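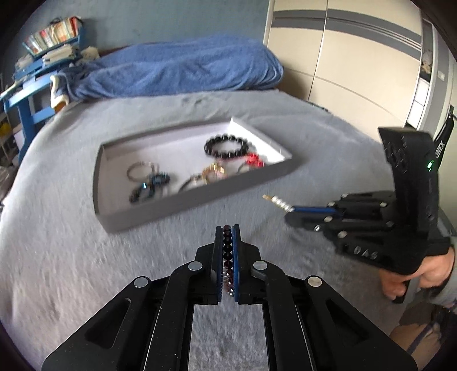

Hard water and the immersion heater, part two

The water in Braldale is hard. The supplier's postcode checker gives a band and no figure, so in July I bought a drop-test kit and did three samples from the kitchen tap, one early in the morning before anyone had run any water, one at midday and one late at night. All three came out the same within the resolution of the kit. I have stopped testing since, as the number isn't going to change and the reagent isn't cheap.

The last post covered draining the cylinder and getting the old element out. A few people wrote to ask what the element looked like. It was coated along its whole length in a pale crust, thickest near the bend, and flakes of it had dropped to the bottom of the cylinder where I could reach only some of them through the boss. I weighed what I got out on the kitchen scales: 752 grams, after a night on newspaper in the shed. There is more in there. A wet vacuum with a narrow hose would probably lift it and I don't own one.

Scale is a poor conductor of heat. With an immersion heater this matters less for efficiency than people assume, because the element is surrounded by water and the heat has nowhere else to go. What suffers is the element itself. The sheath runs hotter under the crust, the metal moves more with each heating cycle, and sooner or later it splits and takes out the breaker. Mine had split. A gas boiler is a different case, where a scaled heat exchanger sends warmth up the flue, and the two get mixed up in most of the advice online.

The replacement is a Schnyder element with a low watt density, meaning the same power spread over a longer sheath. It cost more than the standard one. The thermostat is a separate part and comes with its own reset button, which the old one lacked. I set it to 60 and checked it with a probe strapped to the outlet pipe under a bit of lagging. The probe read slightly lower, as you would expect from the outside of a pipe. Setting it any hotter speeds up the scale, and setting it much lower isn't a good idea in a stored hot water system for reasons to do with bacteria.

Fitting it was uneventful apart from the washer. The one supplied was fibre and I used it, with no paste. It wept for the first hour and then I nipped the boss up by an eighth of a turn with the cylinder full and it has been dry since. Use the proper box spanner. The flat pressed ones slip, and a copper cylinder wall is thin enough that a slip can crease it.

The wiring went back as it was, on heat-resistant flex to a double-pole switch on its own circuit. If yours is on ordinary flex, change it while you are there. Mine had gone brittle near the terminals, so I cut it back to sound insulation, found it was then too short, and had to replace the whole run anyway.

On softeners: I had a quote from a firm in Hovthorpe for an ion exchange unit under the sink, and it came to more than I paid for the cylinder. There is also the question of where the drain would go. For now I have put an Anix inline dosing pot on the cold feed to the cylinder. These release a small amount of phosphate, which slows scale sticking to hot surfaces. It does not soften the water and the kettle is exactly as bad as before. The cartridge wants changing every six months according to the leaflet.

I have also started logging the electricity used per heat-up with a meter on the circuit. There are 34 readings so far, all with the cylinder starting cold, and I will post the spreadsheet once there is a winter's worth in it. The incoming water temperature needs recording as well or the summer figures will look better than they should. I missed that on the first few rows and have marked them.

Still to do: a second layer of insulation on the top of the cylinder, and lagging for the first metre of the vent pipe.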